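My son's growth hormone shots started in February, and we're finally used to them. Six nights a week, one night off. The clinic in Prikbridge taught us on a Friday afternoon and sent us home with a bag of needles and a chart for the fridge.

He's eight and wears a size meant for a kid of five. Pants are the worst part. I hem everything twice.

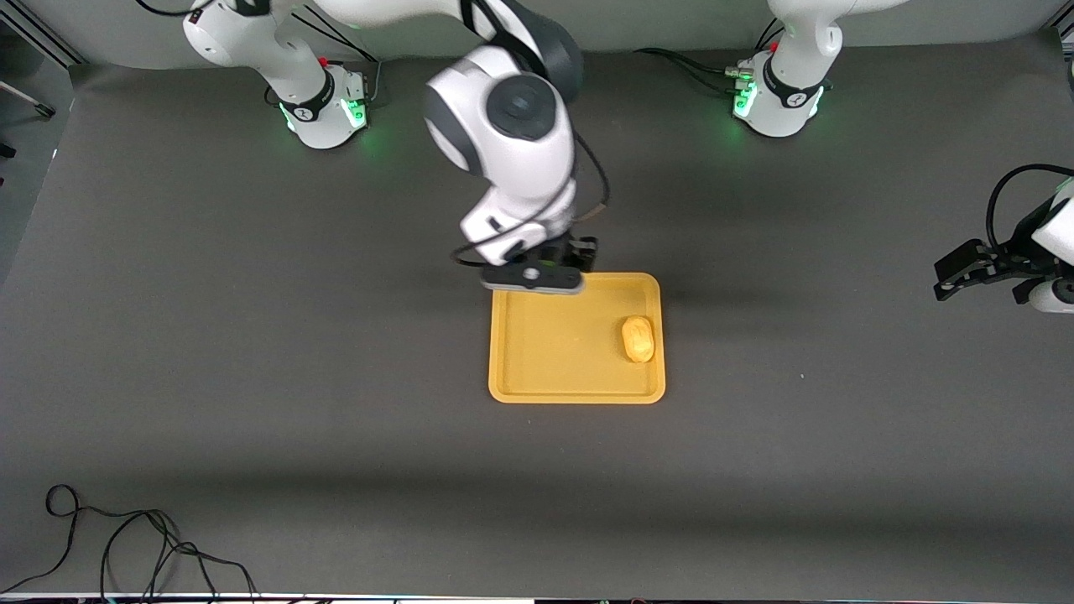
A reader wrote in to say that her daughter did better with the shot before her bath than at bedtime, and that switching legs every night kept the bruises down. We tried both. The bath idea stuck.

Our next blood draw is at the Thygesen building, second floor. He's already asked if he can bring his own blanket, and I said yes.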